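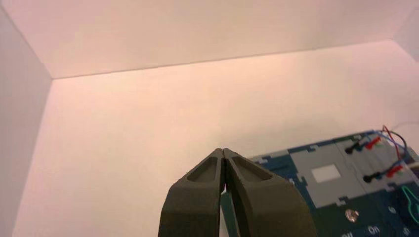
Robot lessons on a box of switches

24 June to be confirmed as start of second round

By Kobina Darko
June 24, 2019

A small team at Plaltel has finished the first round of a project to teach a two-armed robot how to work knobs, buttons, switches and plugs. The lessons take place on a table with white walls on three sides, and they all use the same piece of kit, a box of controls known in the building as Tilix.

The first round produced 1066 usable examples. Each one is a recording of the robot doing a single small job while a person guides its arms from a second pair of arms nearby. The recordings include what the cameras saw, where every joint was and how far the grippers were open. They will be used to train a program that is meant to do the same jobs with no one at the controls.

Ingrid Schumacher, who runs the recording sessions, said the team had picked controls that people use without thinking.

"You flick a switch and you don't look at it for more than a moment," she said. "For the arm, that's a hard job. It has to come in at the right height, touch the lever on the correct side and stop pushing once it has gone over. If we only show it one way of doing that, it learns one way, and then somebody moves the box and it's lost."

For that reason the box is shifted and turned between recordings. Operators are asked to start with the arms in a different place each time, and to work at an ordinary pace. A recording in which the gripper slips and then has another go is kept, provided the job gets done in the end. One in which the operator gives up is put in a separate folder, and is not part of the total.

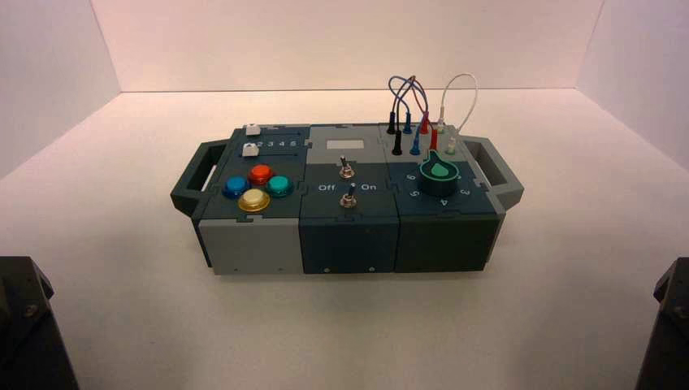
The list of jobs has 7 entries at present. The simplest is pressing a button of a given colour. Others ask for a slider to be moved to a numbered mark, a toggle switch to be set on or off, or the large knob to be turned until its pointer meets a number. The longest is the plug job, in which a banana plug has to be taken out and put back into a different socket without pulling on the other wires.

Plugs have taken up most of the team's time. The wires stand up in loops over the panel and the gripper has to get past them to reach the one it wants. Operators working on the first day managed very few clean recordings, and the order of work was changed so that nobody is given plugs until they have spent a full session on the buttons and the knob.

"You can tell who has had their coffee," said Schumacher. "The sliders are not much easier. The knobs on them are small and if you squeeze too hard, the whole box comes along with you."

Sessions last up to 40 minutes, after which the operator must take a break. Two people are in the room for each one. The first guides the arms and the second reads out the next job, resets the box and types a short sentence saying what was done. Those sentences go into the training set along with the recordings, so that the finished program can be given its orders in plain words.

Checking is done the following morning. Someone who was not at the session plays back the recordings and compares them with the written sentences. The most common fault in the first round was a sentence naming the wrong number on the slider. Left and right were also mixed up several times, usually when the box had been turned, and the guide for operators now says that both words refer to the robot's own left and right.

The recordings are being shared with Oyelaran, a software firm that will carry out the training. Plaltel is keeping a portion back to test the results. A first version of the program is expected to be tried on the buttons and toggle switches only, at low speed and with a person holding the stop button.

A second round is due to begin on the same table once the guide has been reissued. It will bring in pairs of jobs done one after the other, such as setting a switch and then turning the knob, and a number of recordings in which both arms are needed. The team also wants to record under different lighting, as nearly everything so far was done with the same lamps on.

Surine, which owns the building, has agreed to let the project stay in its present room for the second round. New operators will be trained by Schumacher before they start. No experience with robots is asked for, but they will need to complete a practice session on the buttons, and those recordings will not be added to the set.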